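Zurnar office, Friday catch-up, my notes

Okay, I typed these up fast, so shout if I missed anything! We started with the desks. Everyone likes the black mesh organizer on the white desk, and we agreed to get 18 more from Presia (the quote is 1,348 dollars, delivery included).
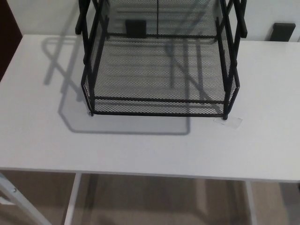 Then we got stuck on labels for ages. I wanted one tier for mail and one for forms, but the Grirnard team would like to pick their own, so we left it open. Siu orders stay in the hall closet for now.

Next time: parking, and the printer again.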